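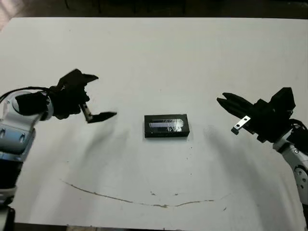 Habit Change Without Motivation

Titilayo Nwankwo stopped asking her clients about goals in June. She runs the Hetside course, a 37-session program for adults who want to change a daily routine, and her intake form now has a single question: what do you do in the first ten minutes after waking?

The answer sets the baseline. Clients log it unchanged for the first two sessions, then move one action earlier or later. No new action is added until the moved one has held for a full session.

Kiyoshi Shibata, who reviewed 213 of the logs, found that most lapses followed a change in bedtime. Stated willpower, scored from 1 to 100 at each session, was a poor guide to who would lapse. Nwankwo has since dropped the score and added a column for lights-out.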